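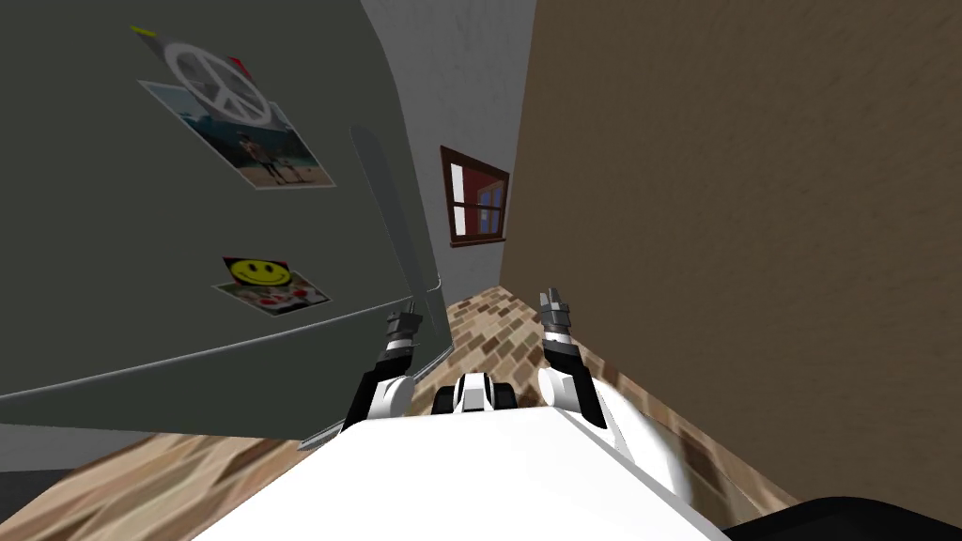 Refrigerator door with peace-sign magnet and beach photo (rendering)

Zivstead 3505 Liquid Wetting Agent

Item no. 2736

Zivstead 3505 is a liquid wetting agent for greens, tees and other closely mown turf. It helps irrigation water move into soil that has turned water repellent, and it cuts down on the dry patches that show up on sand-based rootzones in July.

The product mixes with cool water and can go through a boom sprayer or a hose-end applicator. Fill the tank halfway, start the agitation, add the product, then top up. Water in before the turf dries. On greens with heavy thatch, core or spike first - otherwise much of the product stays in the top layer.

Repeat every 5 weeks through the growing season. Start before dry spots appear. Areas that are already badly affected may need a second pass 9 days after the first one.

Zivstead 3505 can be tank mixed with most liquid fertilizers in the Tomari line. Run a jar test before mixing it with anything else. Do not apply to turf under drought stress or during the hottest part of the day. Early morning is best.

Store in the original container, out of direct sun, and keep it from freezing. If it does freeze, thaw it at room temperature and shake well before use. Rinse tanks, lines and nozzles after spraying.

Customer comment
"We had two greens that would not take water no matter how long we ran the heads. We put them on the program in spring and hand watering has dropped a lot. The crew likes that it doesn't foam much in the tank." - Darnell Doucet, superintendent

Sold through Karamanlidis Turf Supply. For rates on fairways and sports fields, ask for Glykeria Kyriakidis at the order desk. Label and safety data sheet sent on request.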